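Brivelix Hand-Held Gripper, Pair: Review
Posted 12/22/18

The Brivelix is a hand-held parallel gripper with its own camera, sold in pairs for recording two-handed manipulation. I bought the pair to replace a set of Clumton units that had worn out at the finger pivots. The test load was laundry on a bed: fleece, thin shirts, printed bedding. Rigid blocks tell you very little about a finger, and cloth shows most faults within an hour.

Setup took one morning. The Meesuk controller that ships with the pair found both units on the second try, after a firmware update that the quick-start sheet does not mention.

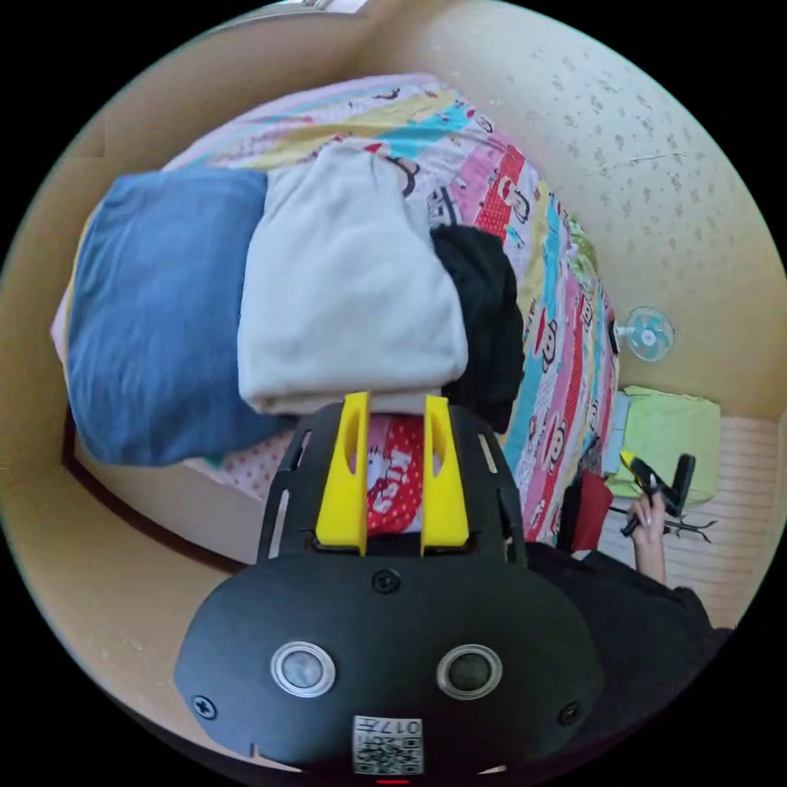 Weight is 652 grams per unit with the battery in. That is heavier than the Clumton, and it shows in the forearm by the end of a long session. The balance is good, though. The mass sits over the hand, and the wrist does not have to fight the tool when the fingers point down at a mattress.

The fingers are tall yellow fins with a cutout in each. They flex a little under load. On thick fleece this helps, and the layers stay together in the grip. On a single layer of thin cotton the flex works against you. The tips meet before the pads do, and it is easy to close on nothing. Approaching at a shallow angle and pushing into the cloth before closing fixed most of my misses.

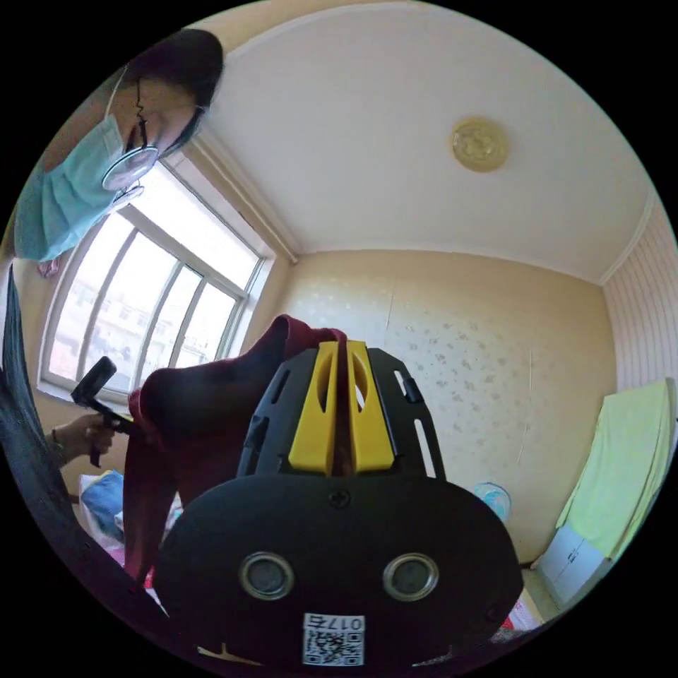
Holding force is adequate for a garment lifted clear of the bed. I would not want less. The trigger has 2 mm of dead travel before the fingers start to move, and the two units in my pair did not match: one trigger was noticeably stiffer. Brivelix support sent a replacement spring without argument, and the swap needs only a small hex key.

The camera is a wide fisheye. It keeps the fingertips and most of a small room in view at once, including the other unit when both hands are working. Exposure is the weak point. With a bright window to one side the glass goes nearly white, and the automatic setting is slow to recover when you turn away. Lock it by hand in the Meesuk menu.

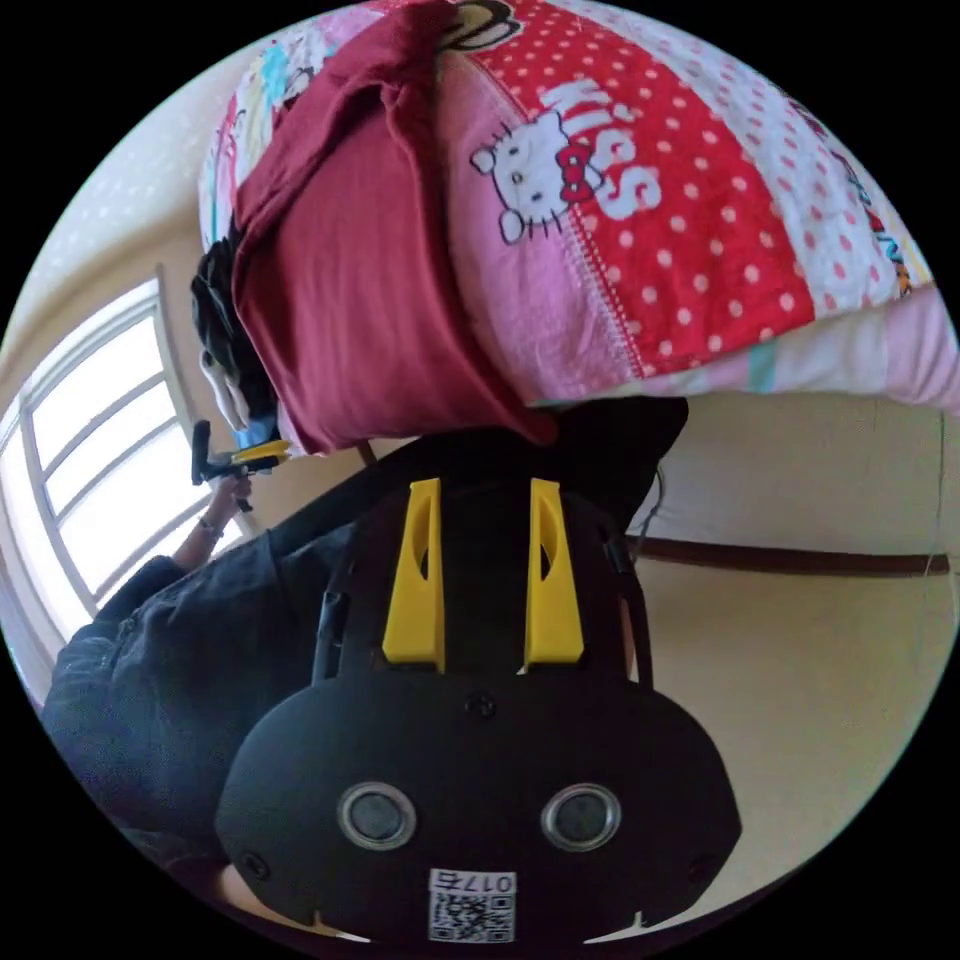 Tracking held up better than I expected over bold prints and plain walls alike. I lost it 3 times in a full day, each time with the lens pushed close into bedding. Rerkurine, the software that lines up the two recordings, handled the gaps properly and marked them in the log. Its export step is slow and cannot be run in the background.

The price is 2,000 dollars for the pair with controller. The Clumton set costs less and is lighter, but its camera view is narrower and its fingers are rigid. For boxes and bottles I would still buy the Clumton. For cloth, the Brivelix is the better tool, provided you check the triggers against each other before the return period ends.

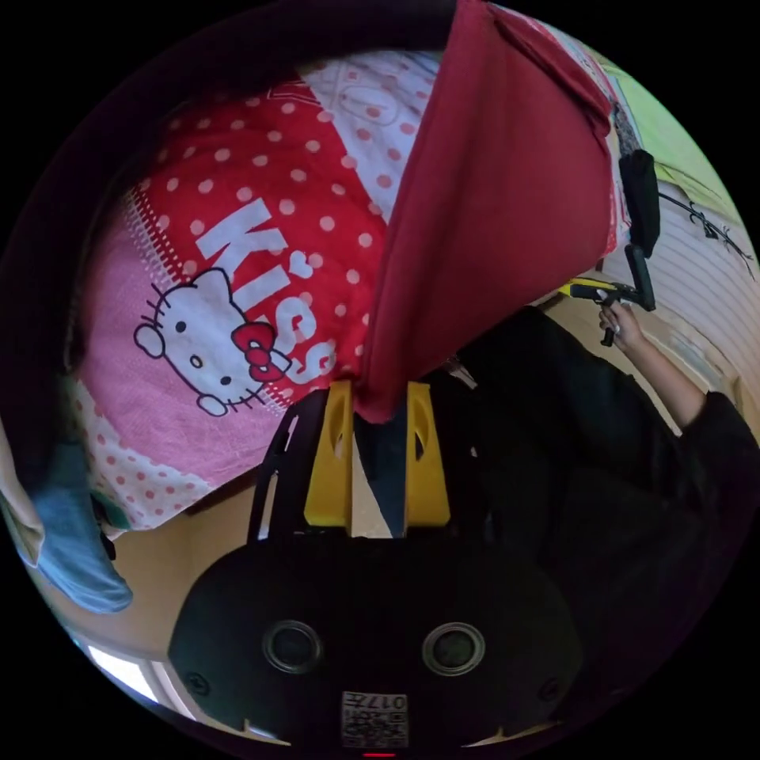 Yellow fingers upright at a dark red cloth, second unit at right.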